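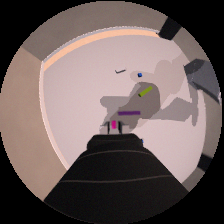

October 2018, workshop notebook, Ondedbridge

Continued with the oak gall ink for the Sarnau ledger facsimiles. The second batch has now stood for 11 days in the stoneware jar, covered with muslin. Colour on first writing is still pale, a weak brownish grey, but it darkens well by the next morning. Smell is stronger than batch one. No mould on the surface, I checked with the lamp.

I tried it on two papers. On the Wivum laid paper the line stays sharp and the back is clean. On the cheaper sheet it feathers badly, above all in the thick downstrokes. I think the sizing is too weak — a second coat of gelatine may help, and I will try this before we order more.

Gum arabic: I added a little more than the recipe says, and the ink now sits better on the nib. It is also slower to dry. Whoever writes the long columns must please wait before turning the page, the left margin of sheet 232 is already spoiled by this.

The old recipe from the Hallgrímsson notes asks for white wine in place of water. I did not do it yet. I would like to make a small jar of each and compare them after the same time of standing.

To do: wash the funnel properly, there is a black ring inside. Order copperas. Write the batch number on the lid and also on the jar, the lids get mixed.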